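POL 124 Parties and Elections
Week 8 handout: How parties choose and remove leaders
Notes prepared by Marina Politis

Reading for this week: Lambert, chapter 3, and the Evwood case pack. Bring both to the tutorial.

1. Who gets a vote

There are three usual selectorates. In the first, only the party's elected members vote. In the second, paid-up members vote by post or online. In the third, the vote is split between the two groups by a formula set out in the party rules. Most of the parties we look at have moved from the first to the second or third over time, usually after a bad election loss.

2. The Evwood case

The Evwood branch had 412 members on the roll when nominations closed. Two candidates stood, Bilal Srour and Mamta Garg. The rules required 30 signatures for a nomination. Srour handed in his list on the last afternoon and several names were challenged – this is covered in the case pack, so read it before you form a view on the result. 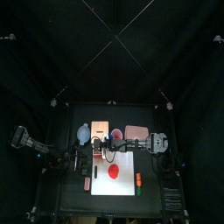
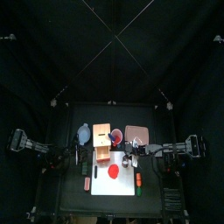
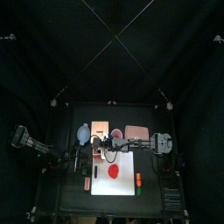
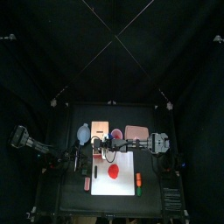
3. Removing a leader

Removal rules get less attention than selection rules, but they often matter more. A party can let its leader be challenged at any time, only at a set conference, or only after a formal vote of no confidence. Where two sides each have a claim on the outcome, as caucus and members do under a split rule, it can help to draw the process the way the two lines cross in an X above the black table: each side starts from its own corner, and the point to look for is where they meet. In Evwood that point was the branch executive, which had to accept the caucus motion before members could vote on it. Mark the same point for your own party in the tutorial exercise.

4. Interim leaders

An interim leader may be barred from standing in the contest that follows. Arguments for a bar: it keeps the contest even and makes the interim role easier to fill. Arguments against: it can rule out the most experienced person at a bad time. Sneha Bisht's article on the Graltley council group favours a bar. Lambert does not.

Tutorial questions are on the course page. Short papers are due at the end of October, 8 pages at most, double spaced.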